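토도빅스, 양팔 양말 정리 셀 설치·정비 절차 개정판 공개
손목 카메라 브래킷, 케이블 여유 길이, 그리퍼 핑거 점검 기준 통합

2024년 6월 19일

소형 자동화 셀 통합업체 토도빅스(Todovix)는 양팔 양말 정리 셀 ‘프리스틸레오(Pristileo)’의 설치 및 정비 절차서 개정판을 공개했다. 개정판은 신규 설치 현장과 기존 운용 현장에 동일하게 적용되며, 기존 절차서에서 별도 문서로 나뉘어 있던 팔 장착, 배선, 손목 카메라 정렬, 핑거 점검 항목을 한 권으로 묶었다.

프리스틸레오는 흰색 작업대 앞쪽의 알루미늄 레일에 로봇 팔 두 대를 나란히 장착하고, 작업대 위에 놓인 양말을 양쪽 그리퍼로 다루는 구성이다. 정리된 양말은 작업대 뒤쪽 오른편의 뚜껑 달린 검은색 상자에 담는다. 작업대는 좌측, 후면, 우측의 밝은색 벽으로 둘러싸여 있다.

■ 팔 장착 및 기준 위치
두 팔의 베이스는 전면 레일에 체결된 검은색 마운트로 고정한다. 개정판은 마운트 나사를 한 번에 조이지 않고 대각 순서로 3회에 나누어 조이도록 규정했다. 체결이 끝나면 양쪽 그리퍼를 작업대 중앙에서 마주 보게 한 뒤 핑거 끝 높이를 비교한다. 높이가 어긋난 경우 소프트웨어 보정값을 먼저 수정해서는 안 되며, 마운트 안착면의 이물질과 레일 홈의 너트 위치를 확인한 다음 다시 측정한다. 마운트를 레일에서 분리한 이력이 있는 팔은 기준 위치를 반드시 새로 등록한다.

■ 케이블 배선
팔을 따라가는 보라색 케이블은 그리퍼 위쪽에 아치형 여유를 남겨 배선한다. 손목을 가동 범위 끝까지 회전시킨 상태에서 커넥터에 장력이 걸리지 않아야 하며, 최소 굽힘 반경은 50mm로 정했다. 베이스 쪽은 레일 앞으로 늘어진 루프를 유지하고 타이로 고정하되, 타이가 피복을 누르지 않도록 한다. 여유 길이가 과도하면 케이블이 작업대 위로 처져 직물에 닿을 수 있으므로, 중앙 파지 자세와 상자 접근 자세에서 각각 처짐을 확인한다. 베이스 하부의 노출 배선은 전원을 차단한 뒤에만 점검한다.

■ 손목 카메라
카메라 모듈은 흰색 브래킷을 거쳐 그리퍼 위에 장착한다. 개정판에서는 브래킷 교체 후 정렬 확인을 필수 항목으로 변경했다. 정비 담당자는 양쪽 핑거 끝이 카메라 화면 하단에 함께 들어오는지, 핑거 사이 간격이 화면에서 한쪽으로 치우치지 않는지 확인한다. 렌즈 전면은 보풀이 없는 천으로 마른 상태에서 닦으며 용제는 사용하지 않는다. 커넥터를 분리했다가 다시 연결한 경우에도 같은 확인을 거친다.

■ 핑거 및 작업면 점검
핑거 점검 주기는 가동 300시간으로 정했다. 점검 항목은 끝단 마모, 안쪽 면의 긁힘, 고정 핀의 돌출 상태다. 모서리에 거칠어진 부분이 있으면 편직물의 올이 걸릴 수 있으므로 손끝이 아닌 시험용 니트 조각으로 걸림 여부를 판정한다. 걸림이 확인된 핑거는 연마하지 않고 좌우 한 쌍으로 교체한다. 작업면의 얼룩과 섬유 부스러기는 교대 시작 전에 제거하고, 제거되지 않는 긁힘은 위치를 점검표에 기록한다.

■ 시험 가동
정비 후 시험 가동은 색상과 조직이 다른 양말을 사용해 실시한다. 밝은색 작업면과 대비가 큰 양말, 골이 있는 편직 양말, 줄무늬가 있는 양말을 포함해야 한다. 시험 중 케이블 간섭이나 양쪽 그리퍼의 접촉이 발생하면 즉시 정지하고 장착 단계부터 다시 확인한다. 상자 뚜껑은 시험 전에 완전히 열어 우측 벽 쪽으로 두고, 팔의 이동 경로에 들어오지 않는지 저속으로 점검한다.

토도빅스의 정비기술 책임자 크비도 바브라(Kvido Vávra)는 “현장에서 접수된 위치 오차 문의를 검토한 결과, 소프트웨어 보정 전에 확인해야 할 기계적 항목의 순서가 명확하지 않았다”며 “개정판은 레일에서 시작해 마운트, 케이블, 카메라, 핑거의 순서로 작업하도록 정리했다”고 밝혔다. 그는 이 순서를 따를 경우 정기 정비에 최대 3시간이 소요된다고 설명했다.

개정 절차서는 프리스틸레오 운용 고객에게 정비 포털을 통해 배포된다. 부품 공급은 스베인비외른손(Sveinbjörnsson)이, 현장 설치 교육은 오누르덴(Onurden)이 맡는다. 기존 점검표는 10월까지 병행 사용할 수 있으며, 이후에는 개정판 양식만 접수한다.

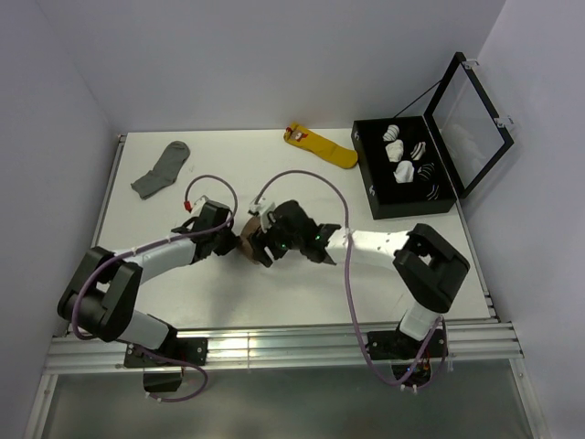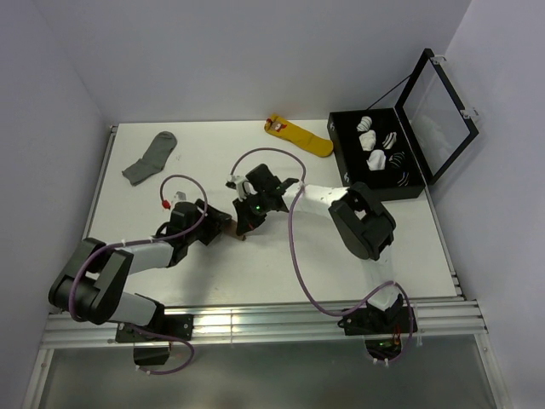
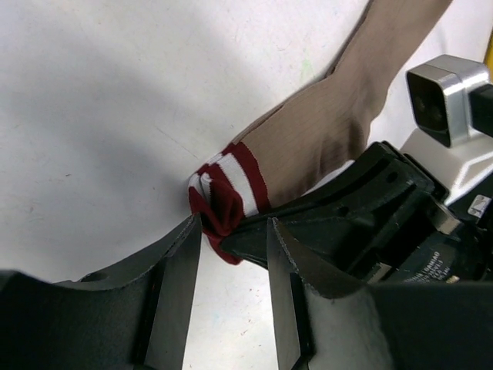 프리스틸레오 셀의 양말 작업. 마지막 사진은 로봇 팔에 장착된 카메라의 시점. 사진 제공: 토도빅스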